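Print this page | E-mail this page

Skundura Fence Intrusion Sensor
Plitmont Perimeter Products

The Skundura is a fence-mounted sensor that detects cutting, climbing and lifting on chain-link and welded mesh fences. It consists of a sensor cable tied to the fence fabric, a processor in a weatherproof cabinet, and a small number of end and junction fittings. It connects to an existing alarm panel by relay or to the Policarpio display software over a network.

The system is used at equipment yards, water utility sites, substations, fuel depots and storage lots. It works without lighting and does not depend on a clear line of sight, so it can be installed on fences that bend, climb a slope or run behind buildings and stacked material.

How it works

When someone cuts or climbs a fence, the fabric moves in a pattern that differs from the way it moves in wind. The sensor cable picks up this movement along its whole length. The processor compares the signal with the settings for that zone and decides whether to raise an alarm.

Three kinds of event are handled separately. A cut produces a short, sharp signal, and the processor counts these within a time window. A climb produces a longer signal with a low frequency. Lifting the bottom of the fabric gives a slower signal again, which is why the cable should run close enough to the bottom rail or tension wire if lifting is a concern at the site.

Sensitivity is set for each zone. A zone next to a road with truck traffic will normally need different settings from one facing an open field. The count, time window and threshold can all be changed from the front of the processor or from a laptop.

Zones and cable

Each processor handles up to 10 zones. A zone may be up to 140 yards long on a fence of normal height with a single pass of cable. Taller fences need a second pass, and the return run counts toward the total.

Zones do not have to be the same length. Most customers divide the fence by what the guard or the camera operator needs to know: the front gate area as one zone, the loading side as another, and so on. Short zones cost a little more in fittings but make it easier to send a person to the right place.

The cable is supplied on reels and is black with a UV-resistant jacket. It is tied to the fabric with the ties included in the kit, one every 6 inches. Steel ties are available for sites where plastic ties are likely to be damaged by sun or by animals. Do not weave the cable through the mesh. Woven cable is hard to repair and picks up less movement than cable tied flat.

Gates

Swing gates are covered by a loop of cable on each leaf, connected through a flexible section at the hinge side. Sliding gates are a different matter. The cable cannot follow a sliding gate, and a gate contact or a beam sensor should be used instead. The processor has spare inputs for these devices, and they will show up in Policarpio as part of the zone you assign them to.

A gate that rattles will cause alarms. Before the cable goes on, check the latch, the drop rod and the hinges. A rubber stop on the latch post solves most of it.

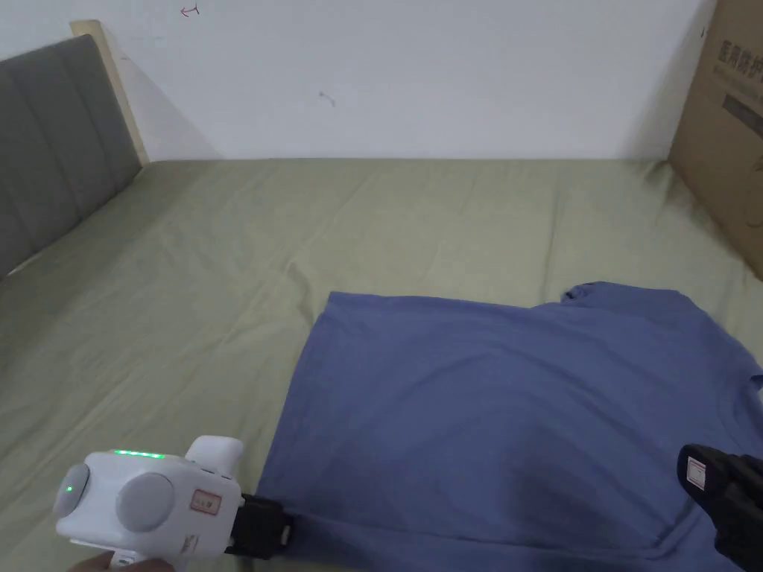 Loose fabric has the same effect as a loose gate. The Skundura will work on an older fence, but the fabric should be tight enough that it does not slap against the posts. Missing tie wires should be replaced, and signs should be fastened at all four corners or taken down. Branches that touch the fence need to be trimmed back. We ask every customer to walk the line before ordering, and we can send a checklist for this.

Barbed wire outriggers are fine as long as the strands are under tension. A loose strand that moves against the arm makes a sound that the cable will hear on both sides of the post.

Wind and rain

Wind is the most common cause of unwanted alarms with any fence sensor. The Skundura processor measures the background movement on all zones and raises the threshold when the movement is steady and shared between neighboring zones. A cut in a single zone still stands out against this. Customers on exposed sites can add the optional wind sensor, which mounts on a short mast beside the cabinet and plugs into the auxiliary port.

Rain on the fence fabric is filtered by default. Hail is not. If your area has frequent hail, the cut count can be raised during a storm from the Policarpio screen, and it returns to the normal value after a time that you choose.

The processor

The processor is mounted in a gray steel cabinet with a keyed lock and a tamper switch. It can be fixed to a wall or to a fence post with the bracket supplied. We recommend a wall or a separate post, because opening the cabinet door while it hangs on the fence will set off the zone it hangs on.

Power is 12 volts DC. A supply and backup battery can be fitted inside the cabinet, or the unit can be fed from the alarm panel if the panel has capacity. There are 2 relay outputs on the base model, one for alarm and one for fault. A relay card gives one output per zone for customers who want the alarm panel to show zones by name.

Cable faults are reported at once. If the cable is cut through or shorted, the processor raises a fault on that zone and keeps the remaining zones working. A cut cable can be repaired in the field with a splice kit, which contains the connectors, gel and a sleeve. One splice kit is included with each processor.

Policarpio display software

Policarpio runs on an ordinary Windows computer and shows a map of the site with each zone as a line. You supply the map as a drawing or an aerial picture, and we place the zones on it before shipment at no charge if the order is for a complete system. When an alarm comes in, the line changes color and an entry is added to the log with the time, the zone and the type of event.

The software can move a camera to a preset position for each zone. Camera support depends on the make and model, so please send us the list of cameras before you order. Operators can acknowledge alarms and add a note. They cannot change zone settings unless they log in as a supervisor.

The log can be exported as a plain spreadsheet file. Settings are stored in the processor and not on the computer, so the fence keeps working if the computer is turned off or replaced.

Installation

The system can be installed by an alarm contractor or by a maintenance crew with some experience of low-voltage wiring. No special tools are needed apart from the crimp tool for the end fittings, which we rent or sell. Setup is done after the cable is tied and all the gates are in their final condition. It takes one person at the processor and one person at the fence with a radio, tapping the fabric and making test climbs. Use the test cutter in the kit for the cut tests. It makes the right signal without damaging the mesh.

Plan to look at the log after the first windy night and adjust again. Zones that were set too high on a calm day usually show themselves then.

At the Killbridge equipment yard, the system was installed on a chain-link fence with barbed wire on three sides of the property and a block wall on the fourth. The wall is not covered by the Skundura, and the owner uses beam sensors there, wired to the spare inputs.

What it does not do

The Skundura does not detect a person who gets over the fence without touching it, for example from the roof of a truck parked alongside. It does not detect tunneling. It is not suitable for wooden fences, solid block walls or ornamental fences with rigid welded bars, and we have a separate sensor for the last of these. It is not a replacement for a lock or a fence in good repair.

Ordering

Complete kits include the processor, cable, ties, end fittings, one splice kit and the manual. Cable is also sold separately by the reel. When asking for a quote, please tell us the length and height of the fence, the type of fabric, the number and type of gates, and how you want the alarms reported. A hand sketch is enough.

Spare parts ship from stock. Complete systems are tested with the cable you ordered before they leave the building. The warranty period for the processor and the cable is printed on the quote. Damage from mowers and string trimmers is not covered.

Print this page | E-mail this page

Reader comments

Nestor Mangubat
We have had this on our back fence since March. Setup was OK, the manual is clear except for the page on the wind sensor. Does the relay card have to be ordered with the processor or can it go in later? We only have the base model and our panel just says "fence."

Plitmont Support
It can be added later. Switch off the power, plug the card into the slot on the left and turn on zone relays in the setup menu.

Ariel Talavera
Take the part about the gate latch seriously. Two of our zones gave alarms all night and both were gates. Also the plastic ties were fine for us on the shaded side but I would get steel for the side facing south.

Nestor Mangubat
Thanks, card ordered. One more question, can the cable be painted over? Our fence is green.

Plitmont Support
Please do not paint it. Some solvents soften the jacket. We can supply green cable to order, but it takes longer to ship.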